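Waltano publishes folding guidance for ribbed knitwear

Waltano has issued a two-page guide to folding and storing ribbed knitwear at home, prepared with bedding supplier Evarmont.
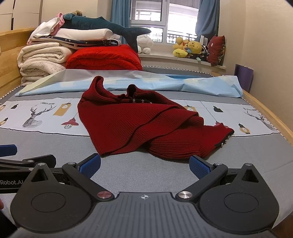 KNITWEAR CARE

The guide covers 7 garment types. Ribbed items are to be spread on a flat sheet, with the collar and cuffs straightened before the first fold. 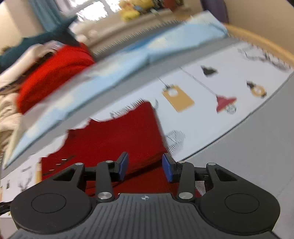 Printed surface with hanging-lamp and deer motifs.

Sleeves are laid across the body panel, one at a time, and smoothed along the rib.

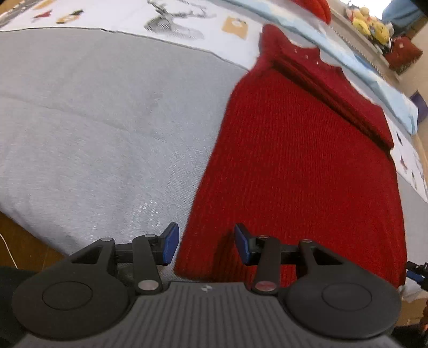

The hem is then brought up to the shoulder line. Finished stacks should not exceed 60 cm. Copies are available from Taltwood stores from May, quoting reference 2556.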